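3. Materials and Methods

3.1 Study households

The survey took place in the town of Trernley and in the nearby village of Skumlow. Both places draw their drinking water from the same aquifer, but Skumlow has its own treatment works and the water there is harder. Households were recruited through letters sent with the water bill. A household could take part if it cooked at home on most days and washed at least part of its dishes by hand. Homes with a dishwasher were accepted as long as the plastic items of interest were kept out of it for the length of the study.

Of those who replied, 30 households in Trernley and 22 in Skumlow were enrolled. Each gave written consent. One adult in each home, called the reporting adult below, kept the diary and answered the questionnaire. The reporting adult did not have to be the person who did most of the washing up, and in several homes the two were different people. We return to this point in Section 5.

3.2 Items covered

Earlier work on kitchen hygiene has mostly dealt with cutting boards, sponges and cloths. Colanders, strainers and drying racks have received less attention, although they touch food directly and are often rinsed without detergent. We limited the survey to items used for draining, serving or drying. Perforated plastic colanders (Figure 1) were the main item. Plates, small bowls and cups that came into contact with drained food were treated as secondary items.
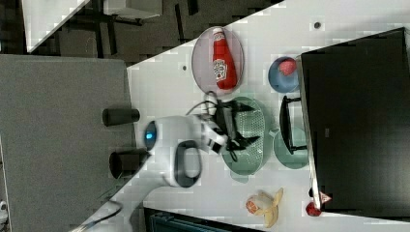 Department of Food and Household Science

Metal colanders were recorded in the diary but were not sampled. In a small trial before the main survey, swabs from woven metal mesh gave counts that varied too much between repeats to be useful, and we did not have enough time to work out a better way of sampling them. Wooden items were left out for the same reason.

Each household was asked to choose one colander and to use it as usual. We did not hand out new ones. A new colander would have made the samples easier to compare, but it would also have removed the scratches and worn edges that build up over years of use, and these were part of what we wanted to study. The age of each colander was taken from the questionnaire. Many people could give only the decade in which they bought it, and age was therefore coded in wide bands.

3.3 Diary

The diary was a printed booklet with one page per day. For each use of the colander the reporting adult wrote down what had been drained, how long the item stood before it was cleaned, and how it was cleaned. Four cleaning codes were offered: rinsed with cold water, rinsed with hot water, washed with detergent, and not cleaned. A free line at the foot of the page could be used for remarks.

The booklets were collected in October and typed up by two people working separately. In all, 2,652 uses were entered. Where the two typed versions did not agree, the original page was checked by a third person. Most of the differences came from handwriting, above all in the column for standing time, where some people had written clock times and others had written minutes.

Entries with no cleaning code were kept in the data set but left out of any comparison between cleaning methods. Entries that named a food but gave no standing time were kept for the description of use (Section 4.1) only.

3.4 Sampling

Samples were taken at home visits. The visits were arranged by telephone, and households were asked not to clean the colander in any special way before we came - a request that, judging by the diaries, most of them followed. Each colander was swabbed at three sites: the inner base, the underside of the rim, and the point where the handle meets the bowl. Colanders without a handle were swabbed at a second site on the rim.

Swabs were moistened with sterile buffer and drawn across the site in two directions. They were then placed in tubes, kept in a cool box, and plated on the same day. Blank swabs were carried on every visit and treated in the same way as the others. Plates were incubated and read by a person who did not know which household or which site they came from.

Secondary items were swabbed at one site only, on the surface that touches food.

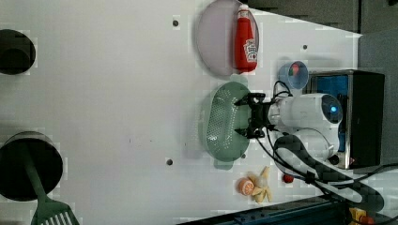

Figure 1. Perforated plastic colander with a flat handle. An oval plate, a ketchup bottle and a small cup are also on the table.

The shape of the holes was noted for each colander, since round holes and slots hold food residue in different ways. We also noted whether the base was flat or stood on feet. Colanders that rest flat on a counter can stay wet underneath for a long time, and drying position was therefore added to the questionnaire after the trial. The possible answers were upright on a surface, upside down on a surface, on a rack, hanging, and put away wet.

3.5 Analysis

Counts were log-transformed before analysis. Sites with no growth were given a value of half the detection limit. We fitted a mixed model with household as a random effect and with cleaning method, standing time, drying position and colander age band as fixed effects. Town was added as a further fixed effect to allow for the difference in water hardness. The model was fitted first for all sites together and then for the handle joint alone, as the counts there were spread more widely than at the other two sites.

Cleaning method was entered as the most frequent code in the seven days before the visit. When two codes were tied, the more thorough one was used. We repeated the analysis with the less thorough code, and both sets of results are given in Section 4.3.

3.6 Division of work

Ayantu Alemneh and Ignacio Garrido carried out the home visits. Macarena Arroyo plated and read the samples. Iker Segura designed the diary and prepared the data set, and Amparo Bravo did the statistical analysis. The methods section was last revised in July 2020, when the definition of standing time was changed to match the wording printed in the booklet.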